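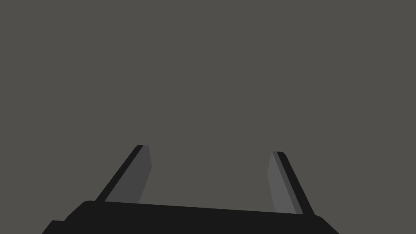 Crédito: Efe Nnaji / Fundeo

Diciembre
Por Hubert Urbańczyk

Notas para la charla "Pintar un piso pequeño sin arrepentirse". Sala de Fundeo, Lastia, 19:00. Duración con preguntas: una hora.

Saludar. Agradecer a Efe la invitación y las sillas. Decir que hablo despacio y que me pueden interrumpir si uso una palabra incorrecta. En mi lengua tenemos un solo verbo para pintar una pared y para hacerla más bonita, y por eso a veces me confundo.

Empezar con mi primer piso en la ciudad. Pasillo de 7 metros, sin ventana. Compré en la tienda Wada un bote de amarillo limón porque pensaba que el amarillo traía luz. Con la bombilla encendida el pasillo parecía enfermo. Lo pinté tres veces en un solo invierno. (Pausa, aquí la gente suele contar su caso. Dejar hablar a dos personas, no más.)

PRIMERA PARTE – La luz

Idea principal: el color del catálogo no es el color de su pared. En la tienda hay tubos blancos en el techo y en casa tenemos una lámpara cálida y una ventana que mira al patio.

Orientación norte: la luz llega fría, los grises se vuelven azules. Orientación oeste: por la tarde todo se pone naranja, y un blanco roto puede parecer crema de vainilla.

Preguntar a la sala hacia dónde mira su salón. Muchos no lo saben, y no es vergüenza. Se mira dónde está el sol a la hora de desayunar.

Contar lo de la cartulina. Yo pinto dos capas sobre una cartulina grande, dejo un borde blanco alrededor y la muevo por la habitación durante 2 días. También detrás del sofá, también junto a la puerta. Nunca pinto la prueba directamente en la pared, porque el color viejo alrededor engaña al ojo y después se nota el relieve del parche.

Si hay tiempo: el suelo también da color. Un suelo de barro rojo manda rosa a la parte baja de la pared.

SEGUNDA PARTE – Los tonos que no tienen nombre

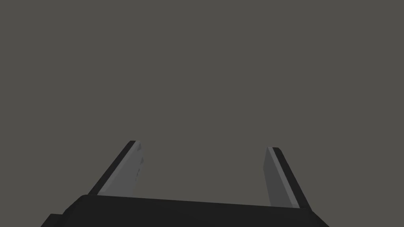

Los colores difíciles de nombrar son los más agradecidos en un piso pequeño. En la tienda los llaman piedra, topo, lino, niebla, cada marca inventa el suyo, y el cliente sale con dudas porque no puede decir a su familia de qué color va a ser el comedor. Yo recomiendo mirarlos siempre junto a algo muy oscuro. Un gris que va hacia el marrón, liso, igual por todas partes, se entiende mucho mejor junto a un negro. Hagan lo mismo en casa con una carpeta negra o con un zapato, y el matiz cálido o frío aparece enseguida.

Después hablar del blanco. El blanco puro en los techos, sí. En las cuatro paredes de un dormitorio con persiana, yo no lo pondría, porque cuando falta luz se queda gris y sucio. Aquí Efe no está de acuerdo conmigo y tiene su casa entera blanca – que lo explique ella si quiere.

Mate o satinado. El mate esconde las imperfecciones y se ensucia con las manos. El satinado se limpia con un trapo, pero enseña cada golpe de espátula. Para pasillo con niños: satinado hasta la altura del interruptor y mate arriba. La línea se hace con cinta, y la cinta se quita cuando la pintura todavía está un poco fresca.

TERCERA PARTE – La cantidad y el dinero

En mi último trabajo, un salón con cocina abierta, gasté casi 13 litros para dos capas. Había calculado menos, pues las paredes tenían yeso nuevo y bebían mucho. Lección: imprimación primero, siempre que el yeso sea nuevo.

La imprimación que uso se llama Jusen. No me pagan por decirlo. Huele fuerte y hay que abrir las ventanas.

Comprar todos los botes del mismo lote y mezclarlos en un cubo grande antes de empezar. Guardar un tarro de cristal con lo que sobra, con etiqueta: habitación, mes, código del color. Yo perdí el código de mi cocina y ahora hay un cuadro colgado en un sitio muy raro.

PREGUNTAS que suelen salir

Azulejos: se pueden pintar, pero con producto propio para azulejo y con paciencia al desengrasar.

Humedad: no es un tema de pintura. Buscar primero de dónde viene el agua.

Gotelé: tema largo, remitir al taller de Fundeo.

Recordar antes de terminar: las cartas de color se devuelven a la mesa de la entrada.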